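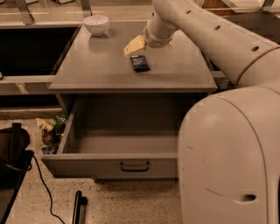
Page 62

Chapter 5
Picking Small Things Off Flat Things

By the end of this chapter your arm should be able to lower a finger to a snack packet and pinch it without crushing the contents or skating it off the back of the cabinet. That's the whole goal. Sounds small. Will eat a weekend, maybe more.

What you need from earlier: a working arm, joints zeroed (Chapter 2), gripper fingers mounted and square. If the wrist still droops when you cut the speed, go back. Don't try to fix droop with code here, it will only hide until the drawer sections.

5.1 Why a packet

Blocks are easy. Blocks have corners and stay the shape they were. A packet is crinkled, shifts when touched, and the height of its top depends on how it landed. Same goes for most things in a real kitchen. The first version of this course, taught evenings at the Stositstead shared workshop, used wooden cubes for the first 6 sessions and everyone finished happy and then could not pick up a bag of anything. So, packets from the start.

Buy a few kinds. Tan, green, brown, blue, doesn't matter much, but get at least one dark and small. Dark blue on gray is a fair test for your camera settings. Cream fingers against it show up well, handy when you are judging the gap by eye.

5.2 The bench

A gray cabinet on a countertop, drawer in front, flat top above. Build yours out of whatever you have. Three things to get right:

Surface. Smooth gray tops reflect overhead light. Your depth readings will have holes where the shine is. Move the lamp before you touch the software.

Drawer. Open it fully for the setup poses and leave it there. The open drawer changes what the arm can reach without bumping, and you want that in your map from day one. The curved handle sticks out further than the panel so measure to the handle.

Clutter. Keep some. A bowl toward the back corner, spare packets next to the drawer. A bench with one object on it teaches you very little. Cables are the exception, tape down your own ones and keep them clear of the drawer runners.

5.3 The hover pose

Everything in this chapter starts from hover. Wrist angled down, finger just above the packet, not touching. Hold. Look at it from the side, then from the front.

On the Dasten controller, hover is saved as a named pose. On the Vivard board you have to store joint values by hand, see the table in Appendix B. Either is fine. The Nugroho library reads both, but it wants radians, and it will not warn you if you feed it degrees. Ask us how we know.

Check before every run:

Finger above packet, clear of it
Elbow clear of whatever is behind
Nothing leaning on the drawer
Stop button within reach, your reach not the robots

Then go down slow. 5 mm per step, stop after each, look. When the finger is nearly at the surface drop to 2 mm. Yes it's tedious. Do it by hand untill the motion is boring, only then script it.

5.4 First descent

Write down your hover height now, in the margin if this is your own copy. You will need it for the exercise on the next page, and again in Chapter 6 when the packet goes in the drawer.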